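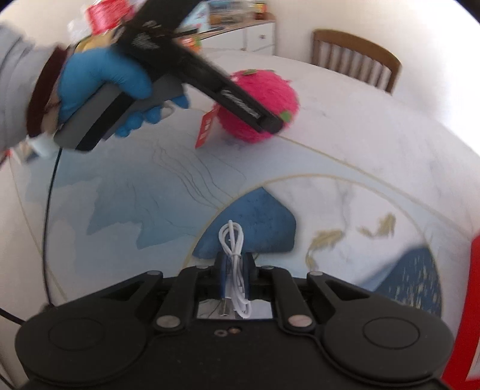
The pink one, with the red tag still on.

Ten to four and the bus gets in at quarter past. Table first. She wiped the gold lines in the marble top, all those long arcs, following one around with the cloth until it ran off the side. No time for that. Chair in. Chair out again, it looked friendlier out.

The pink ball was the last thing. Fuzzy, ridiculous, two bits of green felt on it. Her sister had picked it out of a bin at Naduteck in April, paid with coins, said it looks like a radish that got a perm. Then the move, then the fight, then nothing. 98 texts in the phone and not one of them since.

Put it in the drawer? The white cabinet was full, the top of it worse, boxes on boxes, yellow and blue and whatever. She pulled one little silver knob and somthing jammed. Pushed it shut.

Take the tag off, at least. Scissors where. Scissors gone.

Leave it on then.

She set the ball at her sister's place, moved it, moved it back. Too much? It was too much. It was a pink ball on a table, for god's sake. Kettle. Cups, the good ones, one had a chip so she turned it to teh wall.

Four twelve. Brakes, down on the corner. Early.

She grabbed the ball and stood there holding it.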